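Harkow District Travel Allowance: Questions from Students and Parents
June
By Ebere Olaniyan

What does the allowance cover?
Daily travel between a student's registered home address and one place of study. It is paid per term, into a bank account in the student's name or a parent's name. Meals, lodging and books fall under the general grant, which has its own form.

Who can apply?
Students age 13 or older at the start of the term, enrolled full time at a school or training center in Harkow or Roltau. Part-time students can apply if the course leads to a trade certificate. Citizenship is not checked. Residence is.

How much is paid?
The full rate is 255 per term. Students who live on campus during the week and go home on weekends get the half rate.

Which papers are needed?
Proof of enrollment, proof of address and the household income statement. The income statement must cover the last full tax year. A letter from an employer does not replace it.
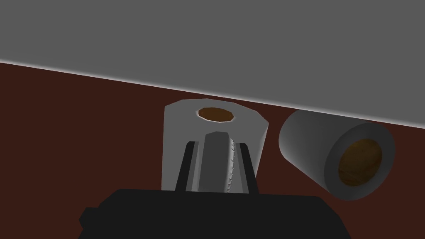
Tristis writes: My father changed jobs in the spring and we earn a lot less now. The tax year statement makes us look fine on paper. Is there any point in sending it?

Yes. Send the statement and attach Form C, change of circumstances. The office then works from current monthly income and disregards the earlier year. Form C without the statement is returned unprocessed.

Can two children in one household both apply?
Yes, on separate forms. Income papers can be filed once if the second form quotes the file number of the first. Each child is assessed at the same household income, but distance is measured for each school.

How is distance measured?
By the shortest route on public roads, from the front gate of the home to the main entrance of the school. Footpaths are not counted. The minimum is 2 miles each way. A student who lives closer may still qualify on medical grounds — use the second page of the form.
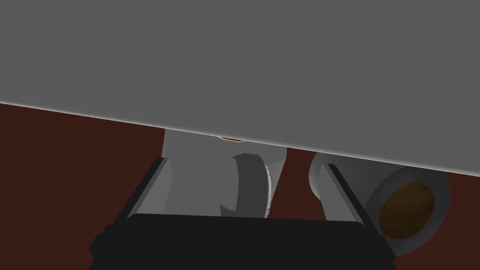 One parent objected that the river crossing at Ugwu is closed to cars for much of the winter, so the route on the map is shorter than the one the bus takes. The office accepts the longer route for any term in which the crossing is listed as closed. Write "Ugwu, winter route" in the distance box.

What if the student changes schools mid-term?
Report the change in writing. The payment already made stands, and the new distance applies from the next term.

Can a decision be appealed?
Yes, in writing, to the office that issued it. New papers may be added at this stage. Appeals about the distance figure should include a marked map.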